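Kids > Things That Go > Motorcycles

How Does a Motorcycle Chain Work?

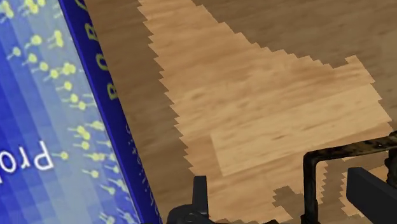 What the chain does

A motorcycle engine turns a small toothed wheel called a sprocket. The chain loops from that sprocket to a bigger one on the back wheel. When the front one turns, the chain pulls the back one around and the bike rolls.

Why the back one is bigger

A big sprocket turns more slowly but pushes harder. If the back one has 47 teeth, the front one has to go around several times to turn it once.

Keep fingers away from a moving chain.

7 comments | 101 shares

Related
What Is a Clutch?
Why Do Bikes Lean in Corners?
How Brakes Work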